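Weronika Kwiatkowski has heard the pitch before. Buy a hub motor, ride it into the ground, then have it rebuilt for less than the price of a new one. She runs Inga, a repair bench that charges $400 for the job, and she is not sure her own customers should believe it.

"Some of them should just buy another motor," she says. "I tell them that. They don't love it."

I asked what the $400 covers. Opening the housing, checking the windings, new bearings, she said, and then a pause. "Cleaning. A lot of it is cleaning."
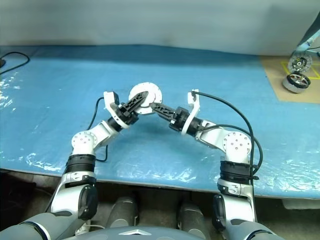
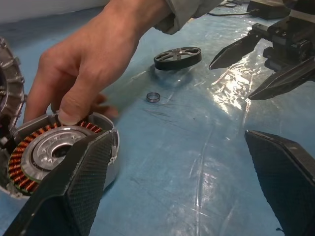
Her supplier, Hindano, claims a rebuilt unit will go another 3000 hours. Has she seen one do it?

"No. Have you?"

I hadn't. She keeps a notebook of 591 jobs going back to a November she'd rather forget, and says it records what came in and what was charged, but very little about how long anything lasted afterwards. Colour me unconvinced, then, by the hours figure. Kwiatkowski shrugs at it too.

"If the copper's burnt, I send it home," she says. "If it's the bearings, fine, we can talk."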